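Wet hands, dry rules

Gallidden, a Thursday, just after eight. Kettle on. Bastian Eichhorn has a laminated sheet in one hand and toast in the other, and he's reading me rule four again because I got it wrong the first time.

"Glass last. Always glass last."

He wrote the sheet. Well, most of it. The first version ran to eleven pages and came from Diekmann, the consultancy that looks after safety paperwork for half the workshops round here. Good document, says Eichhorn. Unreadable at a sink. So he cut it to one side of A4, and that side is now what everyone at Clena works from when an arm is doing kitchen chores.

The trouble with kitchens is that the rules were mostly written for factories. Fences, light curtains, yellow lines on the floor. A fence round a worktop makes no sense. People need to get at the tap. So the sheet starts from the other end, with what's on the counter and who is allowed to reach for it.

Rule one, no hands past the edge of the sink while the arm has power. Rule two, stop button within reach of whoever is watching, and watching means watching, no phone. Rule three, sprays and soap stay on the far side from the arm. Then the glass.

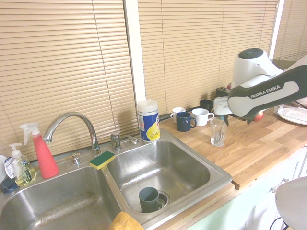

Mugs and a glass by the sink, with the cleaning bottles kept to the left and the arm coming in from the right.

Why last? A mug forgives you. It takes a bump, it goes over, you stand it up again. A drinking glass grabbed a touch too hard goes in bits, and then the whole counter is out of action until someone has swept, wiped and swept again. Clena lost most of an April afternoon that way. The log says "glass, see floor".

The log matters more than the sheet, if you ask Eichhorn. Every attempt goes in, good or bad. There are 3,885 lines in it so far. Of those 1,212 are marked as stopped early by a person, and he is proud of that number, which surprised me. "If it was nought I'd think they were all asleep."

He'd like a stop to carry no blame at all. Early on people waited too long, didn't want to spoil a run. Now the person who stops it writes one line and carries on. No form. No meeting.

Not everyone is convinced. Grosturetti, the catering supplier that wants arms like this in its staff kitchens, asked for a longer standard with proper force limits and a yearly check. Fair enough, and it's being drafted. The plan is a full review every 3,000 runs, plus a short one every 500 where somebody from a differnt team reads the log cold. The first short one found that rule two had slipped. Button on the windowsill, watcher on the other side of the room.

What about water? Bit of a grey area. The sheet says cloths are wrung out and sponges don't go on the worktop, and leaves it there. Diekmann wants a paragraph on splashes and cabling. Eichhorn wants a sentence. They have been going back and forth on it since before Easter and I wouldn't bet on either.

If you're writing your own, his advice is to start at your own sink with a pencil. Walk through the job by hand. Mark every point where you'd be cross if a child reached in. Those are you're rules, more or less. Then give the sheet to someone who's never seen the arm move and see where they get stuck.

I got stuck on four. He's adding a line.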